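Home Space Animals Earth Light & Sound Quizzes Parents

We use cookies to remember your quiz scores. OK / Change settings

Why Does the Horizon Look Like a Line?

Go to the beach and look way out over the water. See where the sea stops and the sky starts? That line is called the horizon, and it is one of the best things you can look at for free!

Here's the amazing part. The sea doesn't stop there at all. It keeps going, but Earth is a giant ball, so the water curves down and away from you until you can't see it anymore. Ships do something really cool because of this. When a ship sails away, the bottom disappears first, then the middle, and last of all the top of the mast. Sailors noticed it long, long ago.

How far away is the horizon? That depends on how high up your eyes are. If you stand on the sand, it's only a few miles off. Climb a lighthouse 100 feet tall and you can see more than 12 miles out to sea (bring a snack, that's a lot of stairs!).
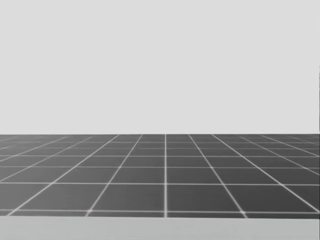
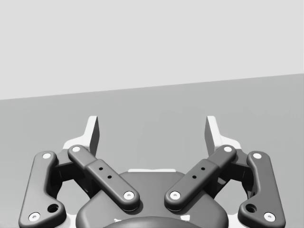

LIGHT & SOUND

Artists love the horizon too. When you draw a picture of the outdoors, the horizon line goes at the height of your own eyes. Sit down and it drops with you. Stand on a chair and up it goes! Draw it low on the page and you get a huge sky. Draw it high and you get lots and lots of ground.

Now think about train tracks. The two rails stay the same distance apart the whole way, or the train would fall off. But when you look down a long, straight track, they seem to squeeze together until they meet at one tiny dot on the horizon. Artists call that dot the vanishing point. Isn't that a great name?

Try it yourself! You need paper, a ruler and a pencil.

Draw a straight line across your page. Put a dot on it. Now draw two lines from the bottom corners of the paper up to the dot, and you have a road! Add trees along both sides, big ones near the bottom and teeny ones up by the dot. Color it in and hang it on the fridge.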